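3.2 Collecting the demonstrations

All demonstrations were given by remote control. We decided against moving the arm by hand, as in our first tests in March the hand of the teacher often entered the view of the wrist camera, and the policy learned to wait for it. The operator sits beside the table and drives the arm with a handheld controller (Figure 3). Five operators took part, and two of them had no experience with robots before the study.

The task is to reach a single brick on the baseplate, close the gripper on it, and bring it to a target place. The start position of the brick was changed for every episode. We asked the operators to move slowly near the brick and to correct a bad approach in the same episode — a restart was allowed only after a collision with the plate.

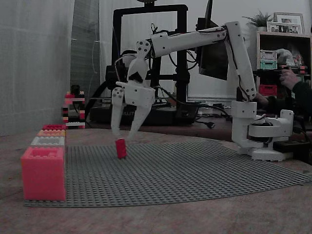
Figure 3. Work area during teleoperation, with the gripper open above a red brick.

In total we recorded 2547 episodes. Shahram Taheri and Giang Tăng reviewed all of them and removed 267, mostly for lost frames or for a brick pushed out of reach. The remaining episodes were used for training without further selection.

Two views are stored for each time step. The side view gives the general position of the arm but it is weak for the last part of the approach, where the forearm can hide other objects. For this part the policy depends mainly on the wrist view, in which the two fingertips and the brick between them are seen from close distance. The angle of the brick relative to the fingers can be read from this view, and operators told us they also used it when the brick lay diagonally on the studs. 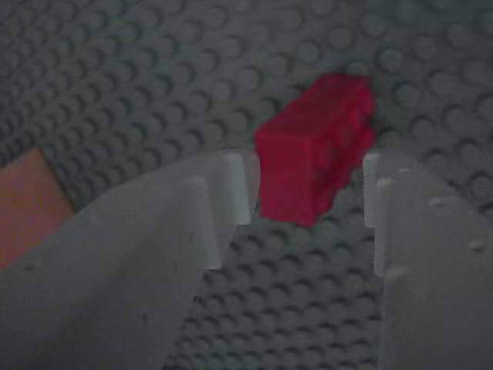
3.3 Action labels

The controller commands are not used directly as labels. Following the Grokon format, we store the measured joint positions at the next time step — this removes most of the delay between the operator and the motors.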